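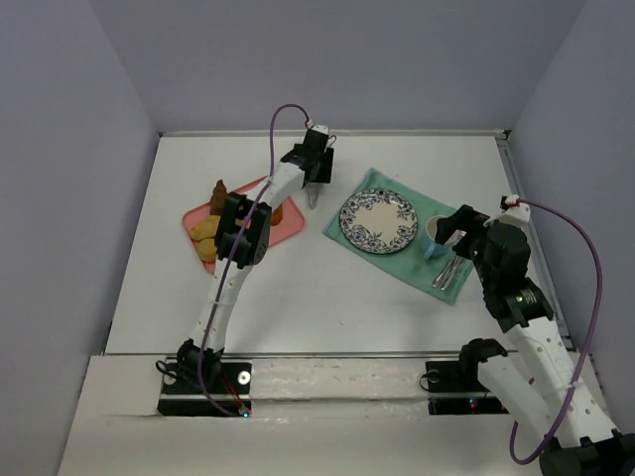 Section 2: Laying Out the Tray and Drying the Cutlery

Okay, the tray is out of its wrapping and washed (if it isn't, go back to Section 1, I'll wait). Now for the part I like best! I've been using the Dranomen tray at my own counter for 107 days and this is how I do it.

1. Clear a flat, light-colored surface if you have one. Crumbs show up right away on white, and you want to catch them now.

2. Set the tray down at a slant with one end pointing toward the middle of the table. I know it looks crooked. Leave it that way for now, you can straighten it when you're done.

3. Put your towel next to the tray and leave a gap between them. A hand's width is plenty. I use a Harkis kitchen towel, but any cotton one that doesn't shed will do.

4. Bring the cutlery over one piece at a time and dry it on the towel, handle first, then the business end.

5. Move each dry piece across to the tray. Keep the pieces all facing the same way and start at the far side, so you aren't reaching over the ones you've already put down.

6. Lift the tray with both hands, one at each short end, and carry it to the drawer or the dinner table.

Note: The Gerimeck liner is sold separately and goes in before step 4. Smooth side up! I had mine in upside down until February and couldn't work out why the spoons kept sliding.

Note: If you also own the Beddoe rack, let everything drip there first and you'll get by with one towel for the whole load.

Caution: Don't stack more than 2 trays when they're full. Each one is made to hold 1000 grams, and I keep mine closer to 800 (serving spoons add up fast).

Caution: Sharp knives don't belong loose in the tray. Dry those separately and put them straight back in the block.

Wiping the tray down afterward is covered in Section 3.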